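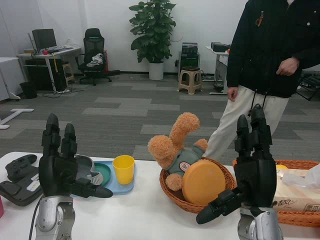
How the Vundstead Tidy Kit Works

The Vundstead Tidy Kit is a set of parts and software for teaching a two-armed robot to handle household things. Schools and science centers can rent it. It is made by a company called Hillus.

What is in the kit?

Two hands, two wrists, a camera that sits at the robot's head, and a computer program called Stumlow. The kit also comes with 20 practice objects and a printed guide of 62 pages. The table is not included.

What does a robot hand need to know?

When you pick up a cup, your brain does many small jobs at once. It finds the cup, chooses where your fingers should go, and decides how hard to squeeze. A robot has to do the same jobs with numbers. The camera sends pictures to Stumlow. Stumlow sends back a position for each joint - a joint is a place where a finger or an arm bends.
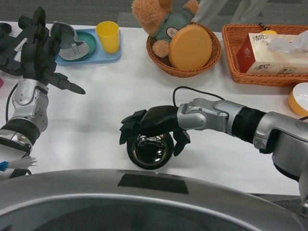
Shape matters a lot. A round, smooth object can slip, so the fingers should wrap around its sides. A plush toy is soft and changes shape when pressed. A plate is thin and lies flat, and the hand has to find the rim first.

How does it learn?

A person guides the arms through a job, such as moving a toy into a basket. This is called a demonstration. The guide asks for 200 demonstrations of each job. Then the objects are moved to new places and the robot tries alone.

Kilian Rüegg, who wrote the guide, suggests starting with one object and one basket. Urs Thaler tested the kit with a class in Villalba. His group recorded 266 demonstrations before they moved on to a second job.

What can it not do?

The kit does not work with liquids or glass. It cannot feel heat. An adult must stay within reach of the stop button whenever the arms are switched on.

Words to know

Joint: a place where a part bends.
Grasp: the way a hand holds an object.
Demonstration: a job shown to the robot by a person.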